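Notebook, June, bench 2, after lunch

Finally got both arms running off the same Mustemach controller, so today was gripper against gripper. Left arm keeps the old black parallel one. Right arm has the Starkier body with the orange printed fingers Inès Bouvier finished this morning. I've been looking forward to this all month!

Same rules for both: closing force capped at 6 N, half speed on approach, pick, hold, put back down. I threw a mixed bag on the bench (hard stuff, floppy stuff, the lime-green ring with the holes) and didn't tidy it up between runs. 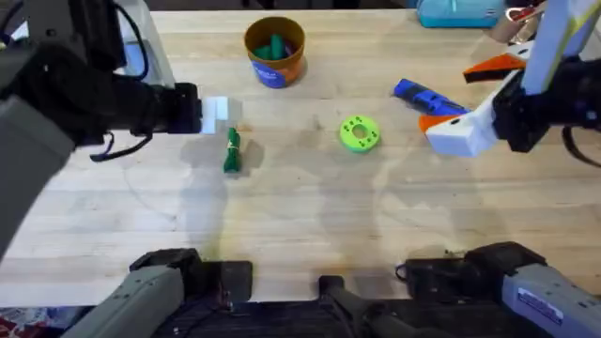
Kiran Chauhan

Left arm on the small white cube, right arm open and waiting its turn. The cube is dull work for the black gripper, flat faces and plenty of friction, and it held it square every time. The dark green bundle is where it gets fun. The black fingers want to push it over, and the orange wedge slides in under it and just scoops. Lovely to watch. I ran that one six extra times purely because I liked it.

Ring: both can take it by the rim. The orange fingers flex a bit on the way up and the ring tilts, so Inès, could we try the short finger 2 mm thicker? Print settings are in the Vetuddale folder.

Encoder log rolled over at 2,000 lines again and I lost the first cup runs. Raise the limit before tomorrow. Also the right wrist cable needs more slack past 175 degrees, I could hear it rubbing.

Next: swap sides and repeat, then the blue tool.

Pichon workshop notes | Questions: ask at bench 2 | Back to top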